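Slide 4: What a shared laundry room costs to run
Moltelgate tenants' evening, 40 minutes with questions 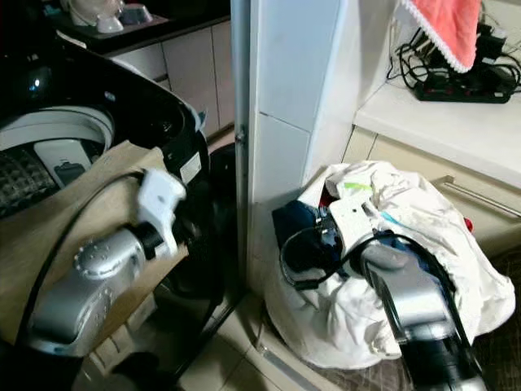

One tenant wrote in before tonight to ask why the price per load went up when the water bill went down. Fair question, take it first.

Water fell. Power and repairs rose. Repairs came to 2,697 last year, and 778 of that was drain work at the Paredes building.

Pause for the handout.

Then the Ovia quote: 9 machines, service included. Say the price holds until June. Next slide is booking hours.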